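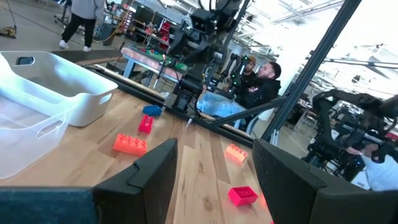 Toddler bricks waiting to be sorted, with the white bin and the clear one on the left.

How I Sort and Clean the Big Bricks (Without Losing a Whole Afternoon)

If you have a toddler, you have big bricks. We started with one small tub from a yard sale, then a cousin cleaned out her playroom, and now they live under the couch, in the bathtub and once (please don't ask) in the slow cooker. I do a proper sort every couple of months and I've gotten it down to 32 minutes, not counting drying time.

What you need

2 plastic bins with handle holes
A table you don't mind getting damp
Dish soap and an old toothbrush
A big towel
A mesh bag, if you're using the washing machine

My bins are the Gitora ones from the dollar aisle, 99 cents each when I got them in May. I like to have one solid and one see-through. The see-through one is for bricks going back into play, so my kid can spot the color he wants without dumping the entire thing on the floor. The solid one is for bricks that need a wash. Out of sight, and he forgets about them for an hour!

Step 1: Get everything onto the table

Work in small batches. I used to tip the whole collection out at once and it was a disaster, they roll and bounce everywhere and the dog gets involved. A handful at a time is plenty. Spread them out enough that you can see each one.

Step 2: Check each brick

Turn it over and look inside, where the crumbs and raisins go to live. Run your thumb around the rim too. Anything cracked or with a sharp edge goes straight in the trash, and so does anything chewed badly enough to have rough spots. Clean and whole? Clear bin. Sticky? White bin.

Step 3: Wash the sticky ones

Warm water, a squirt of dish soap, ten minutes of soaking. Then go after the studs with the toothbrush, especially the little gaps between them on the long bricks. I've done the mesh bag in the washer on cold and gentle, and it works fine but it sounds like a hailstorm, so maybe skip it at nap time.

Check the box or the maker's website first if your set has stickers, wheels or anything electronic. Those I only wipe.

Step 4: Dry them studs up

Lay them on the towel with the open side down and leave them overnight. Water hides in there, so give each one a good shake before it goes in the bin.

A word on sorting by color

I tried it. Red, orange and pink all in their own little Cluruvel baskets, very pretty, lasted until breakfast. Now I only pull out the long ones, and those go in last so they sit on top. They're the ones he always wants for a bridge.

Next up I'm tackling the wooden train tracks, so if you have a trick for getting marker off them, leave it in the comments!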